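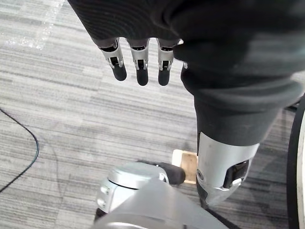
Notes pour l'exposé sur les noms de rues (Stuvero, mai)

Respirer. Attendre que la salle ait fini ses biscuits.

Ouvrir sur Madcombe : 949 rues, dont 130 portent un nom d'arbre. Laisser un silence. Ajouter que la rue des Ormes n'a plus un orme depuis l'époque de ma grand-mère.

Rappeler qu'on baptisait autrefois une rue d'après ce qu'on y vendait : rue aux Fruits, rue du Beurre, rue de la Poissonnerie. Le nez suffisait pour s'orienter.

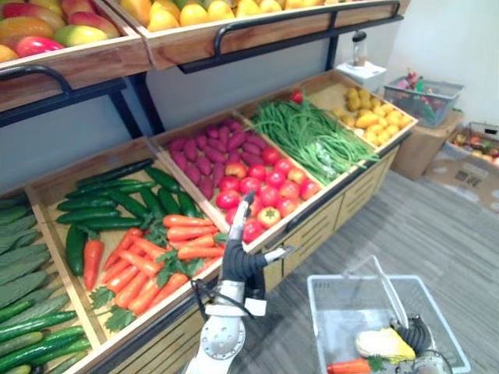 Les lotissements

Passer vite sur les oiseaux (l'allée des Mésanges, l'impasse des Mésanges, le square des Mésanges, pauvre facteur). Lire le plan de Zonudano à voix haute, sans commentaire. Si personne ne rit, boire de l'eau.

Garder presque 10 minutes pour la salle. Question qui revient toujours, la préparer :

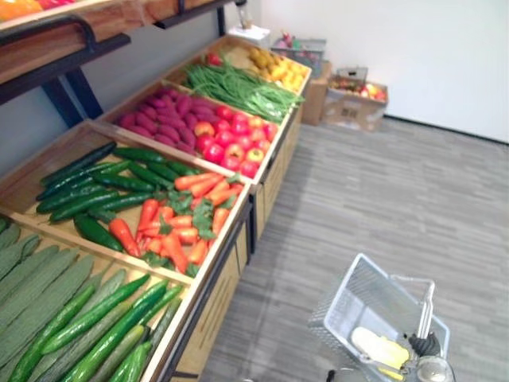 Qui décide du nom d'une rue ?
Le conseil municipal, par délibération, en général tard le soir et après le budget.

Remercier, rendre le micro, récupérer mon adaptateur.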